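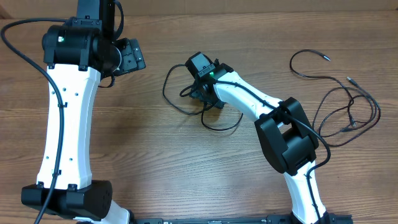
How long does the Wekholm table take to arrive?
Most orders ship within 4 weeks. Tables with a custom length take longer – we email you a date once the top is cut.

Can I change my order?
Yes, until cutting starts. Write to us with your order number.

What does delivery cost?
Delivery is $239 in the lower 48 states. Carroll Freight brings the table to your door. Stairs are extra.

How do I care for an oiled top?
Wipe it with a damp cloth and dry it right away. Put on a thin coat of oil every March or so.

Do you take returns?
Standard sizes, yes, within 30 days. Custom tables can't be returned.

Last updated May 5, 2025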